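Craddock Table Care: Your Questions Answered
Last updated Apr 8, 2021

How often should I oil my wooden table?
Twice a year suits most homes, and if yours sits near a sunny window you might squeeze in a third coat (ours gets one every April, whether it asks for it or not!). Always wipe with the grain and let the oil soak in overnight.
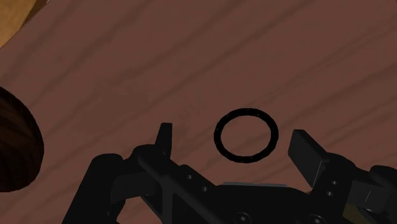 If the surface still feels tacky in the morning, you've simply used too much, so buff it with a clean cotton cloth and give it another day.

Can I put a hot mug straight down?
Please don't! Oil is lovely against spills but does very little against heat, and those cloudy white marks can take weeks of patience to lift. A cork coaster does the job nicely.
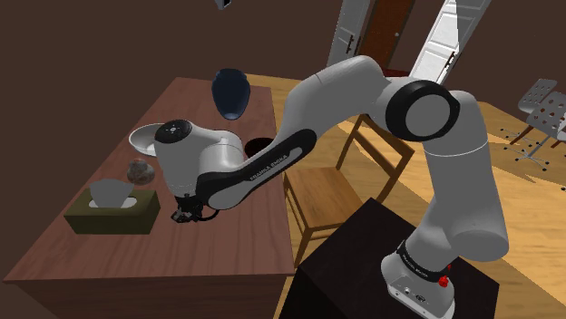 Hywel Gwilliam wrote in to say that a little plain mayonnaise, left on overnight, took a white mark right out of his mother's dining table. We've tried it since, and it does help with fresh marks, though older ones usually want a light sanding.

What grit should I use?
Start with 200 on a small patch and go gently. One sheet will see you through most tabletops, and you can always sand more later.

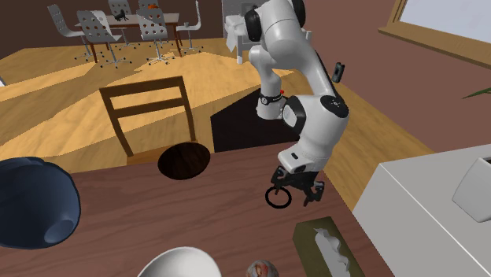 Wooden table with a reddish-brown top

Do you ship oil samples?
We do, for $2 each, and they go out with a care card tucked in.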